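December 1, 2025

Up before the alarm again. Gray out, no wind. Made coffee and stood at the counter with it because the table was still full from last night and I didn't want to start on it before I was awake.

Kirsty called at nine about the Norneldale trip. She has the train times and wants us there by noon, so everything that's going has to be packed the night before. I said I'd do the food bag and she could do the rest. The tickets came to 178 for the two of us, which is more than in August, but I paid it.

Walked to the post office with Nikau's parcel. Line out the door. Came home, ate soup, answered Mutua's letter - two pages, mostly about the roof.

After lunch I put the pink-beige cloth on the table, the one with the fringe, and started getting things out where I could see them. The straws are still in their plastic with the rubber band on, so those can go as they are. The brown notebook is for the lists. I also want the rattan coaster along, as Lilibeth's side table marks if you look at it. 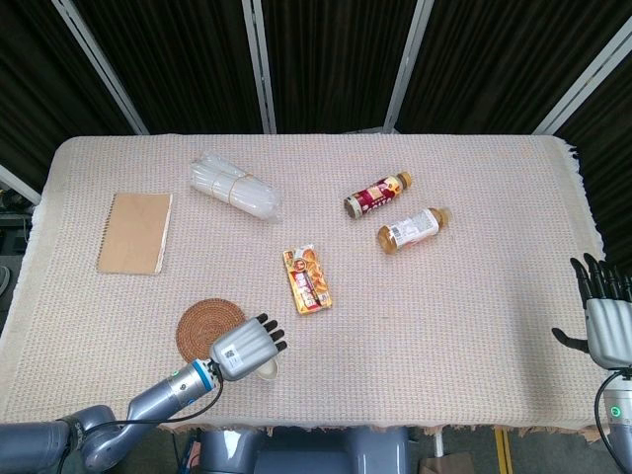 The two small bottles will go in a sandwich bag with the caps taped. I had one open up in my coat once and the lining never recovered. Snacks on top, where Kirsty can get at them without unpacking everything.

Still to find: the good scissors, stamps, my other glasses. Zachary may have the scissors. Will ask him tomorrow.

Rice and eggs for supper. In bed by ten.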